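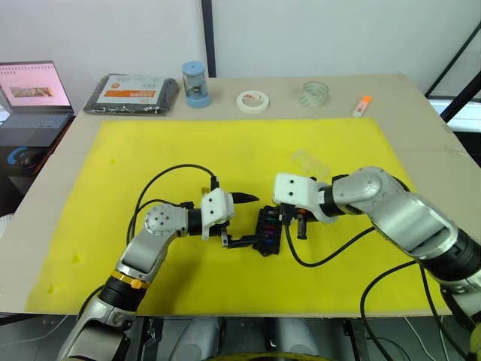 Small black case, big yellow mat

Posted Friday, January 25, 2019 in Paper, Modular Origami

So the Hirnia is finished! I started it back in October and then it sat in a shoebox over the holidays while I made everyone stars instead. It's a 60-unit ball, no glue, and the pattern comes from Iresha Khondokar, whose folding is so much cleaner than mine it's a little depressing. If you've never tried one of her models, start with the Maren (same lock, way fewer pieces, and you can get through it in an evening with the TV on).

Boring stuff for the people who always ask: squares cut to two inches, 70 gsm paper from Mekisero in teal and a kind of mustard. I folded a bunch of the units in 80 gsm first and hated it. The thicker paper holds a crease great but the tabs don't want to slide into the pockets, and by the third ring everything was bulging. I pulled it apart and started over, which hurt. 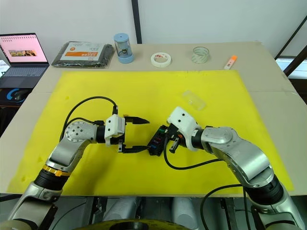 The units themselves are easy. You do a blintz fold, open it back up, pleat the two sides, and tuck the little ear under. I got fast enough that I was making them on my lunch break, and my coworkers now have opinions about which color is better. (Mustard. They're wrong.)

Putting it together is another story. The first half sits there like a bowl and behaves itself. Then you start closing the top and every time you push one tab in, another one pops out on the far side, and you need about four more fingers than you have. I used mini clothespins on every joint and took them off from the bottom up. The last unit took me most of a movie.

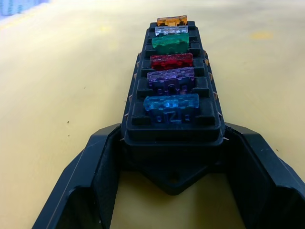
There's one spot where I mixed up the color order and ended up with two teals touching. I saw it right after I closed the ball, and no, I'm not opening it again. It's facing the wall.

Next up is the Abeysekara, I think. It has curled petals, and I'm terrible at curls, so I'll be practicing on scrap for a while. If anyone has a good trick for getting them even, leave it in the comments, please! I've been using a knitting needle and half of mine come out looking like potato chips.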